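Back room, Borkwood building
1 May 2024
Entry by Subira Lema

Went in at the start of the shift to get the room sorted before the Ostelora shelving comes. Rostislav was on the mats, I was on the table. Tuấn joined after lunch. State of things when we got going:
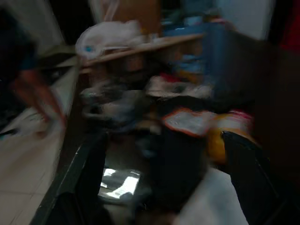
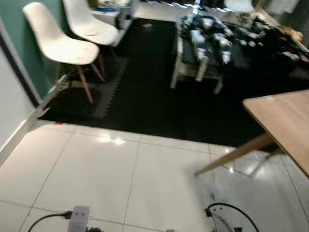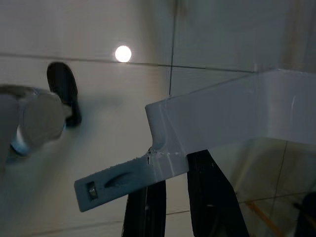
The pile on the white table is the main job. It has been growing since the middle of April, when the Nzioka boxes got emptied onto it and the boxes went to recycling. Everyone has taken something off it since and put something else back. Dark and light things are all mixed together, fabric with packets with whatever was in people's pockets.

Agreed on how to sort it, so that we stop having a different system every week:

Cloth goes in one heap on the wooden table, folded or not. Folding comes at the end.
Packets and anything with a label go label side up at the window end.
Hard stuff goes straight into the crate.
Foil and crinkly wrapping: check inside, then bin.
Anything you can't name in a few seconds goes in the "ask Mutua" tray.

The tray filled up faster than the crate. Mutua came by and took half of it away without saying what any of it was, so those items are off the list.

Cloth. Got through most of it. The dark shirts are all the same cut and only differ in size, and half the size labels have been snipped out. I held them against each other on the wooden table and sorted by shoulder width. Slow but it works. Rostislav suggested marking the hem with a laundry pen. I'd like to do that but not on the light ones, the ink came through last time. Two of the light ones have a stain that looks like machine oil or coffee. Put them in to soak, will check tomorrow.

Don't fold on the white table. It's too low and you end up bent over it, my back was done by noon. The wooden one is a better height. If we are keeping the white table for sorting we should lift it. Oduor has blocks from the old bench that might fit under the legs, but they need to be wider than the legs by a good margin or the thing will walk off them. He is going to measure.

Mats. The black tiles are staying. The lighter gray ones by the chairs were put in to fill out that corner when we ran short, and they came from another set. They do lock into the black ones but the teeth are a hair tighter, so the join lifts if you drag furniture over it. Rostislav took the chairs off, pulled the gray ones up, swept under them and pressed them back in from the wall outward. He says going from the wall is the only way to keep the seam down. Before, we had been going toward the wall and trimming, and the last row always bulged.

We could order more black and be done with the mix. Tramel sells them in packs of 30 and we don't need anything like that many. Asked if they would split a pack. No answer yet. I would leave the gray in for now.

Sweeping brought up the usual: paper scraps, thread, a bent staple, grit along the edge where the mat meets the tiled floor. That edge collects everything. It wants doing every evening with the hand brush, as the wide broom rides up over the mat and leaves the dirt sitting in the corner.

Chairs. Wiped down both of the white ones. Dish soap and a soft cloth took off most of the smudges. What is left on the seat is scuffing and won't come out with soap. Rostislav wanted to try the melamine sponge. I said try it on the underside first. He did, and it left a dull patch, so no sponge. Checked the screws under the seats while they were upside down. A couple had worked loose on one chair, tightened by hand, not forced. They go back along the teal wall, one behind the other, and they stay there unless someone is sitting on them. They were in the middle of the mat again this week and the legs leave dents in the foam that take days to come out.

Shelves. New unit is 152 cm wide according to the sheet. I measured the wall and it fits, with less to spare than I'd like next to the baseboard. Tuấn thinks the baseboard will hold it off the wall at the bottom, so the top would lean back a little. Either notch the feet or put a strip behind the top rail. He prefers the strip. So do I, we'd be able to undo it.

Things on top of the white cabinet need to come down before the delivery. I didn't get to those. Please don't add to them.

Time. Sorting took all morning and a piece of the afternoon. I had put it down as an hour. Next time put two people on cloth from the beginning and leave the packets to one person, they go fast once they are all facing the same way.

Still open:

Soaking shirts, check and rinse (me)
Blocks under the white table (Oduor)
Reply from Tramel about the split pack (me)
Strip for the shelf, length and thickness (Tuấn)
Top of cabinet (whoever is in first)
Rest of the tray (Mutua, with a note this time of where it went)
Laundry pen, the fine one. The thick one is in the drawer and it's dried out
Crate is heavy now. Two people to carry it, or split it into the 3 small ones under the bench

Rostislav adds: there is a loose corner on the mat at the tiled side, near the leg of the wooden table. I pressed it down but it comes back up. Watch your feet until I have swapped that tile for one from the back.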